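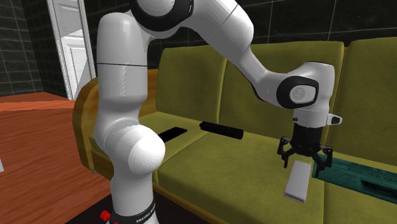 Weißer Roboterarm über einem olivgrünen Sofa, Computergrafik

Charge 857

Der Lippenstift hatte einen Schmelzpunkt von 61 Grad Celsius und keinen Namen. Im Prüfbuch der Firma Rantala stand er als Charge 857, Farbton Ziegel, matt, Bienenwachs durch Candelilla ersetzt. Unathi Radebe trug den Wert für die Bruchlast ein, legte die Hülse in den Halter zurück und schaltete das Wasserbad ab. Es war kurz nach sieben.

Für die Kampagne suchte Banix Frauen über sechzig. Keine Modelle, hatte in der Ausschreibung gestanden, Hauttyp beliebig, Anreise wird erstattet. Radebe war dreiundsechzig und hatte sich nicht beworben. Die Agentur Prenley hatte trotzdem angerufen. Die Stimme am Telefon nannte ein Honorar von 900 Euro und fragte nach der Konfektionsgröße.

»Ich prüfe das Produkt«, sagte Radebe. »Ich kann es nicht gleichzeitig bewerben.«

»Das wäre ja gerade das Schöne daran.«

Sie bat um Bedenkzeit bis Freitag.

Das Studio lag im zweiten Stock eines früheren Möbelhauses. Die Visagistin arbeitete mit einem Flachpinsel, acht Millimeter, Synthetik. Sie trug die Grundierung von der Nase nach außen auf, wartete, tupfte nach. Radebe bemerkte, dass sie zu viel Puder unter die Augen setzte. Bei einer Raumfeuchte von geschätzt 35 Prozent würde er sich binnen einer Stunde in den Linien absetzen. Sie sagte nichts. Es war nicht ihr Labor.

»Den Mund leicht öffnen, bitte.«

Der Stift glitt gut. Abgabe gleichmäßig, kein Krümeln an der Kante, Geruch neutral. Radebe presste die Lippen zusammen und löste sie wieder, einmal, wie in der Prüfvorschrift.

»Welche Charge ist das?«, fragte sie.

Die Visagistin drehte die Hülse um. »Skolby, steht hier. Und eine Nummer. 3278.«

Die Nummer kannte Radebe nicht. Skolby war der Abfüller, er vergab eigene Nummern, und die Zuordnung lag in einem Ordner, auf den sie keinen Zugriff hatte. Sie sah in den Spiegel. Der Farbton war Ziegel, vielleicht eine Spur kälter. Im Spiegel saß ihre Mutter, fertig für eine Hochzeit - derselbe Zug um den linken Mundwinkel, dieselbe Art, das Kinn zu senken, bevor jemand etwas sagte. Die Mutter hatte einen einzigen Lippenstift besessen und ihn mit einem Streichholz aus der Hülse gekratzt, als er zu Ende ging.

»Stimmt etwas nicht?«

»Doch.«

Der Fotograf machte etwa 80 Aufnahmen. Bei den meisten hielt Radebe die Hände im Schoß. Zum Schluss bat er sie, an etwas Angenehmes zu denken, und sie dachte an das Wasserbad, an den Moment, in dem der Stift in der Halterung weich wird und langsam aus der Achse kippt.

Im Juni kam der Umschlag von Prenley. Sie öffnete ihn am Labortisch, legte den Abzug neben das Prüfbuch und schlug die Seite mit der Charge 857 auf. In der Spalte Bemerkungen war noch Platz. Sie schrieb: Auftrag am Menschen, eine Person, Deckkraft gut. Dann setzte sie ihr Kürzel darunter und stellte das Wasserbad an.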